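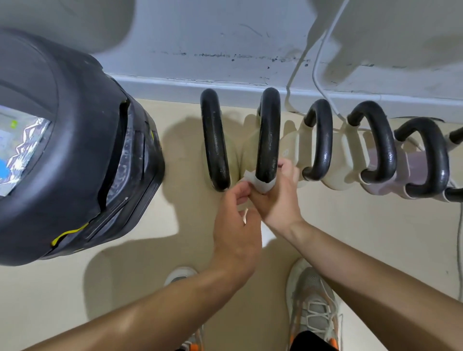

Which matters more when a two-handed robot has to wipe a closed loop close to a wall, the gripper or the camera?

The gripper decides whether the cloth stays put, and the camera decides whether the arm gets there at all. In our trials the camera was the bigger lever, and we were delighted to find an effect this clear with such a simple task.

4.2 Grippers and viewpoints on the arch task

We compared three grippers on the same pair of arms: the Prirska parallel jaw, the Ladari soft two-finger hand and the Vorkel three-finger hand. Each ran with two camera setups, head camera only and head camera plus a wrist camera on each arm. With 100 trials per combination this gave 600 trials in total. The controller was the Hallgrímsson impedance controller throughout, with the same gains for every gripper, so no hand got special treatment.

The task is easy to state. A row of upright black arches stands on a pale base near a wall, and the robot has to hold a piece of soft material against the lower end of one arch and work it along the tube. People do this without a second thought, one hand on each side. For a robot it is a lovely hard problem – the tube is curved, the neighbors are close, and the hands hide the very thing they are working on.

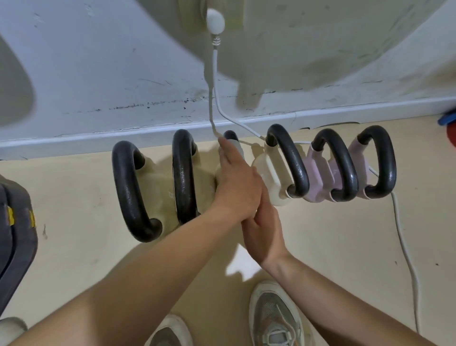 Figure 3. Head view of both hands at the third arch in a row of six. The hands overlap, and the arch is partly hidden behind the left one.

Occlusion turned out to be the main source of failure with the head camera alone. The policy would line up well, close in, and then lose the edge of the tube in the last stretch before contact. Adding the wrist cameras helped all three grippers, and it helped the Vorkel hand the most. Its third finger blocks a good part of the head view, so it had the most to gain. We had expected the extra images to slow the loop down, but the added delay stayed under 50 ms and we saw no change in contact behavior.

The far end of the row was a separate challenge, as the arms have to reach past the nearer arches

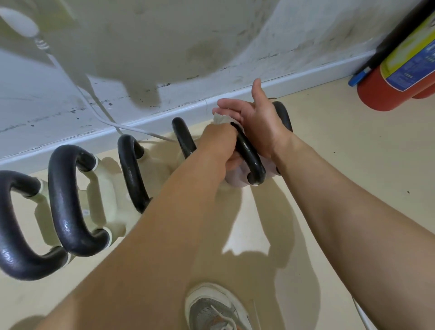
and still leave room for the second hand to come in from the other side. Here the Ladari hand was a joy to watch. Its soft fingers gave way when they brushed a neighboring arch, and the trial could go on. The Prirska jaw held the cloth more firmly than either of the others, but its square housing struck the neighbors often enough to trigger the force limit. Hauwa Lawal suggested rolling the wrist before the approach, and this removed most of those stops.

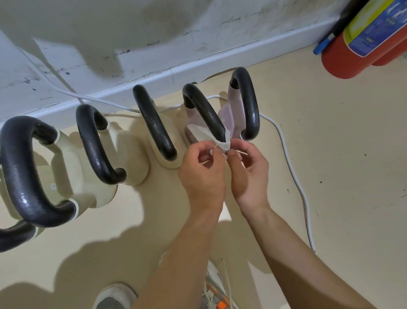
Figure 4. Two-sided grip on crumpled white material at the lower end of the fifth loop.

Slip was scored separately from reach. A trial counted as a slip if the material left either hand before the stroke was finished, even when the robot managed to pick it up again. Thin, crumpled material was hardest for the Vorkel hand, whose rounded fingertips tended to bunch it up – a flat pad on one finger would probably fix this, and we are keen to try it. The slip results did not depend on the camera setup for any of the grippers, so we pool them in the next section.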